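The Tenants' Bulletin
2021-03-11
Laundry Room News, and Other Grievances

The new sign-up sheet for the laundry room at Wijesinghe Court has been up since October, and I am told it is working. I was told this by the man who designed it. The rest of us have gone on doing what we did before, which was to carry a full bag down four flights, find all the machines going, and carry it back up while pretending we had only wanted the exercise.

The sheet divides the day into slots of 60 minutes. A wash on the normal setting takes 48 of those, which sounds generous until you learn that the dryers are on the same slot. Anyone who owns towels has therefore been signing up twice under two different names. If you have wondered who R. Smithe in 4C is, there is no 4C.

Riku Yokoyama on the second floor has suggested splitting the sheet into two columns, one for washing and one for drying, and I can't find anything wrong with it except that it will need a wider sheet. He has drawn one up. It hangs next to the old one for the rest of the month, and you are asked to use the new one and leave the old one alone. Please don't use both. Please don't correct the spelling on either.

The price of a wash stays at $2.25. The price of a dry has gone up to $2.00, and the letter from Cetetti, who own the machines, explains that this is part of an improved service. I have read the letter twice and the improvement must be on a page they forgot to include. Machine three still stops before the spin and sits there full of water, looking thoughtful. If it does this to you, turn the dial all the way past Rinse, wait for the click, and press start again. Don't kick it. There is a dent at shin height already and it has never helped.

Lost property is next. The basket by the door now holds 137 socks. I know the figure because I spent part of a Sunday sorting them on my living room floor, and I would like that remembered when the building hands out its honors. Nine pairs came out of it. The rest are single, mostly black, and in several cases have been there longer than I have. There is also a good gray cardigan with one button missing, a child's swimsuit, and a pillowcase with the name Ivov inked along the hem. We have no Ivov in the building. If you know one, tell them it's clean.

Everything in the basket goes to the clothing bank on the first of the month. The single socks go to a woman on the third floor who says she can make a rug out of them, and I have decided to believe her. 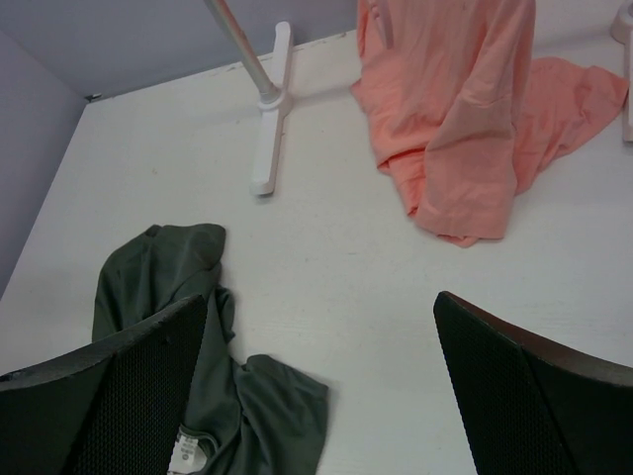

On the matter of detergent, the shelf over the sink is for bottles with a name on them. It isn't a communal supply, whatever your previous building did. Two people have written to me about the same jug of Wokon, each certain that the other has been helping himself, and having seen how both of them pour, I think it is entirely possible that they are each just using too much. The cap has a line in it. The line is lower than you think.

A few smaller things. The lint screens slide out toward you and should be cleared after every load. The window sticks in wet weather and can be opened with a push at the top left corner. The radio belongs to the room and stays in it, tuned wherever the first person of the morning left it – yes, even if that was the polka program.

Slots for next week can be filled in from Saturday noon. Pencil only, please. The last pen was mine and I'd like it back.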